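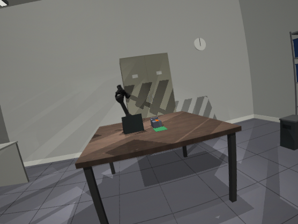 Why would a team that builds software for robot arms spend so much of its week moving pretend lamps around a pretend room?

Because the arm's idea of where things are comes from what it sees, and what it sees changes with the light, the angle of the camera and the color of whatever happens to be standing nearby. Changing those things in a simulator takes a few keystrokes, and it lets the team learn which changes the software can live with before any real motor turns.

Home | Features | Tools | People | Back Issues | Subscribe

We use cookies to remember your reading preferences. Accept or manage settings.

Lucero Betancur keeps a kettle within reach of her keyboard, and she fills it before she starts a batch, which is the word everyone at Buvel uses for a night's worth of simulated rooms. A batch is 3000 of them. Every room has the same basic bones – a table, an arm, tiled floor, some cabinets and shelves – and every one is a little bit wrong in its own way. The camera leans. The shadows fall long and hard across the wood, or they go soft and nearly vanish. I spent a Monday with her in September, meaning to stay an hour, and I was still there when the cleaners came through.

Her part of the work is perception, the stretch of software between the camera and the planner. The planner is called Ostent, and it is a trusting sort of program. Tell it there is an object at a certain spot on a tabletop and it will work out a very nice path to that spot, elbow tucked, no collisions, whether or not the object is there. "Ostent believes everything I say," Betancur told me, pouring the tea. "So I have to be careful what I say."

What she worries about most these days is shadows. A dark shape on a table has an outline, and an outline is just the sort of thing a vision program likes to get hold of. An earlier version of her code would find the pointed end of a shadow, decide it was the corner of a box, and hand it along to Ostent, which would plan around it with great courtesy. You could watch the arm take a long detour over nothing. She showed me a recording of this and I'm afraid I asked to see it twice.

The cure has been slow and fairly homely. Each simulated room comes with its own answer key, because the simulator knows where it put everything, and so the program's guesses can be checked without anyone having to label pictures by hand. Betancur wrote a tool called Vuvus that sets the guess beside the key and sorts the misses by cause: light, camera tilt, clutter, color, and a last bin marked "other," which she reads through herself with her shoes off. From a recent batch she had 19 in there. She went through them with me one at a time, and we argued pleasantly over a few. In one, a small blocky thing had been reported as two things, apparently because its top caught the light and its front did not.

Tilt is the other great nuisance. A camera that has been bumped still sends back a perfectly good picture, only now the table edge climbs uphill and the cabinet doors lean, and any code that quietly assumed level things would look level starts putting objects in the wrong place. So the rooms get tipped on purpose, some by a hair and some by enough to make a visitor reach for the armrest. The control software asks for a fresh estimate of the camera's pose before each reach, and if the new estimate disagrees too much with the old one, the arm waits. Betancur fought for that wait. Her colleagues on the control side found it slow, and there were some long lunches over it, and the compromise is a pause of 1000 milliseconds with a note written to the log.

I asked whether all these made-up rooms really carry over to a real bench. She was a good while answering. Some of it does, she said, and the tilt work carried over better than she had hoped. Glossy things still give her trouble, and so does late afternoon, when the sun gets under the blinds in the test lab at Kwiatkowski, the packaging firm where two of the arms are on trial. She drives over when she can and just sits and watches the light move. Then she comes home and tries to write that light down as numbers, so the simulator can have it too.

Before I left she started the evening's batch, with the lamp range widened and the camera allowed to lean a bit farther than before. The little progress counter sat at zero for a moment and then began to climb. She filled the kettle again and asked if I took milk.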